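Two Arms, One Board: Our Build at the Drustilstead Workshop

4 min read

Nicanor Núñez, final report, 2024-07-14

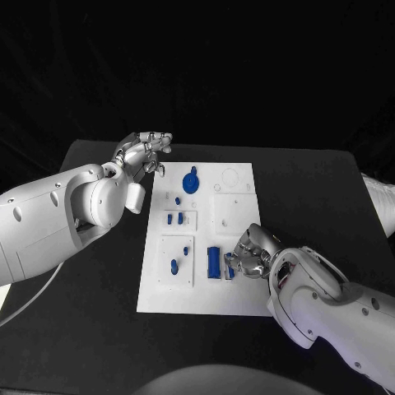 What we set out to do

When I signed up for this project back in December I had a very grand idea of what a pair of robot arms could do by the end of a term. I pictured them cooking dinner, more or less. My teammate Narkis talked me down (kindly, over noodles at Wokside) and we settled on a peg board: a white board with blue parts that sit in recesses, and two arms with metal hands that have to work with them. It sounds like a toddler's toy, and I told my family as much, but it kept us busy for months and I loved nearly all of it.

The board

We drew the board ourselves and went through a lot of versions. The parts are deliberately different from each other. There are small pegs, a round part with rings on its face and a short stem, a big rectangular block and a narrow one that goes right next to it. Several of the pegs sit on their own small plates, so we could redo one plate when a fit was bad and leave the rest alone. That was Narkis's idea and it saved us more evenings than I can count.

I picked blue for the parts because everything else on the bench is black, gray or white, and the color made them easy to pick out in our recordings. The black fabric behind the table went up for the same purpose. Before that we had shelves and people's coats in the background, and the software kept getting interested in the coats.

The narrow block

If I had to name the part that taught us the most, it would be the narrow block. It stands close beside the big one, on the right hand's side of the board, and there isn't much room for metal fingers between the two. Our first plan was to come straight down on it with the fingertips. The hand would bump the big block and the whole motion would stop there. Kulkarni, our advisor, suggested bringing the hand in curled from the right and letting the fingertips meet the block from that side, and after that the work went much better - though I still held my breath every time.

The left arm mostly waits above the far side of the board while this goes on. We did try having both hands work at once, and it was exciting for a short while, and then we put a rule in the code that only one hand may be low over the board at a time.

How the trials went

We logged 300 trials with the final board. Of those, 37 ended with us pressing stop, nearly all in the first couple of weeks and nearly all over the narrow block. I would like to have run 3000, which was the number in my proposal, but I had no idea then how long it takes to reset a board by hand.

Still to do

Tidy the cables properly. Sand the recess for the round part. Write up the wiring notes for whoever has the bench next term, and please, whoever you are, write to me if they make no sense!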